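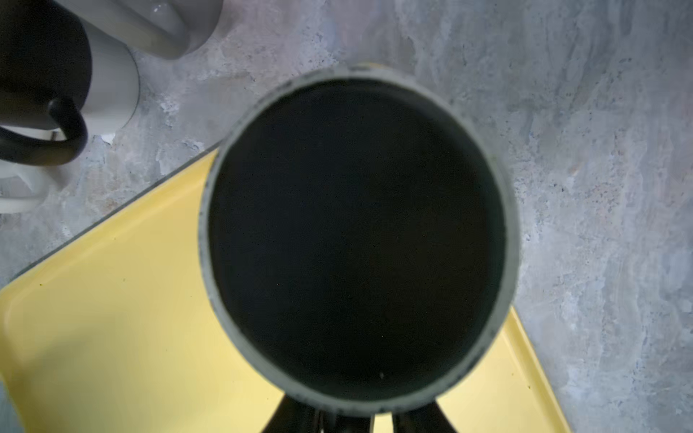
Cup with a pale gray-green rim above the yellow tray.

Kitchen notes: mixed cups on one tray

The tray arrangement introduced in the Dhillon building in June has now been reviewed, and the revised version applies from Monday, 28th February. The main points are where cups stand between uses, how the tray is loaded, and how the marble-patterned surface underneath is kept in order. Questions go to Sarla Chaudhary at the Stustar services desk.

The old arrangement assumed a single type of cup. Under the original supply order every kitchen was to have the same straight-sided mug, holding 260 milliliters, and the storage was planned to suit. In practice people brought in their own, departments merged, and the stock became mixed. There are now cylindrical mugs with handles, cups without handles, light glazes, dark glazes, and speckled exteriors. Replacing them all was considered and dropped on cost. The revised arrangement accepts the mixture and sets rules that work for any cup with a flat foot.

Why a tray at all

Cups left directly on a counter leave rings, and a wet foot traps water against the surface. On a mottled gray pattern these rings are hard to see until they have built up, at which point they need a scraper. A tray with a raised lip keeps drips in one place and can be carried to the sink in one trip. The lip also stops a cup from sliding off if the tray is pulled sideways.

Yellow was selected for contrast. Coffee spots and crumbs show as dark specks on a pale yellow base and are easy to find with a cloth. The earlier gray trays from Trastadlow matched the counters closely enough that cleaning staff missed them on two inspections. They have been moved to the storeroom and are available to anyone who wants one for stationery.

The corners of the yellow trays are rounded, so a folded cloth reaches into them without a brush. Trays are 27 centimeters across the short side, a width that fits the lower shelf of the Flundura dishwashers with the racks pushed back. Wash them on the short program. The long program has a hot drying stage, and one tray in the test batch came out with a slight bow along its long edge. A bowed tray rocks when loaded and should be reported.

Loading

Put tall or heavy cups toward the back of the tray and handled mugs in front, with the handles turned to the side. A handle pointing forward catches sleeves. A handle pointing back knocks against whatever is behind it when the mug is lifted. Most handled mugs in the building weigh more on the handle side, and a tray loaded with every handle facing the same way will feel unbalanced when carried. Shift the load a little toward the other side before picking it up.

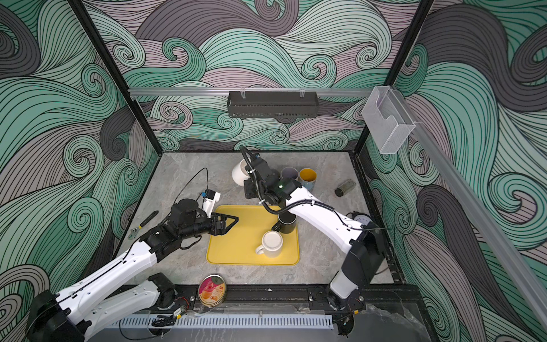 Leave a finger's width between cups. The most common damage recorded last year was a chip on the rim from contact with a neighboring cup, followed by cracks where the handle joins the body. Both are more likely with mixed stock, because rims sit at different heights and a thick rim will strike a thinner wall partway down. Vivek Kanaujia measured a sample of the cups in use and found feet as narrow as 56 millimeters on bodies considerably wider than that. These cups touch at the top well before they touch at the bottom, so spacing should be judged from above.

Cups that do not fit on the tray may stand on the counter behind it, at the back, provided they are clean and dry. They should not be stacked. Stacking works only with cups of the same model, and even then the inner cup can lock in place as the glaze surfaces grip. If two cups do lock, fill the inner one with cold water, stand the outer one in warm water, and wait. Do not twist by the handle.

Dark and light interiors

Several comments concerned cups that looked clean and were not. A dark interior hides tea residue almost completely when viewed from directly above. Tip the cup on its side toward the light and look along the wall, then run a dry finger around the lower edge where the wall meets the base. Residue collects there first. A pale or beige interior shows staining sooner and tends to be scrubbed more often, with the result that the glaze wears. Use a soft sponge on both. Baking soda paste left for a few minutes removes most tea film. Abrasive pads are being withdrawn from all kitchens.

Speckled cups need the same check on the outside. Dried splashes blend with the pattern and are usually felt before they are seen.

Keeping the surface clear

The counter is to be wiped with the tray lifted off. Wiping around the tray leaves a line of dirt along its edge which becomes visible the first time someone shifts it. The approved method is a damp cloth with a small amount of neutral detergent, followed by a dry one. Vinegar and lemon-based products are not to be used on any of the stone-look surfaces, whether the material underneath is stone or a print. Staff cannot be expected to know which is which in every kitchen, and a single rule is simpler to follow.

Uneven color in these surfaces is normal. The pattern runs from cool gray into peach and tan, with white veins and areas that look pitted or flaky. We received several reports of chipping that were found on inspection to be part of the pattern. Before reporting damage, pass a fingertip over the spot. If the surface is level, there is nothing to repair. If there is an edge that can be felt, mark the place with masking tape and send the kitchen number to the services desk.

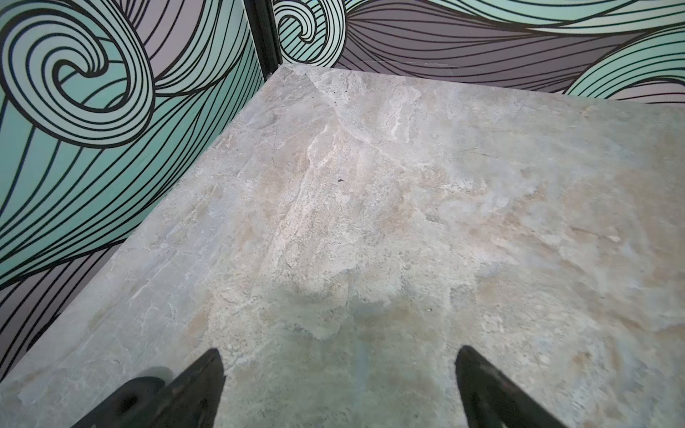
Schedule and contacts

Trays are washed at the end of each working day. The drying allowance is about 90 minutes with the dishwasher door open, after which trays go back on the counter and cups can be returned to them. Cups left in the sink overnight are washed with the rest and placed on the nearest tray.

Replacement trays are held in the ground-floor storeroom. Chipped cups go in the bin marked for ceramics beside the storeroom door, wrapped in newspaper if the edge is sharp. Personal cups with minor chips will be set aside for a week before disposal.

Comments on the spacing rule should be sent to Vivek Kanaujia, and everything else to Sarla Chaudhary.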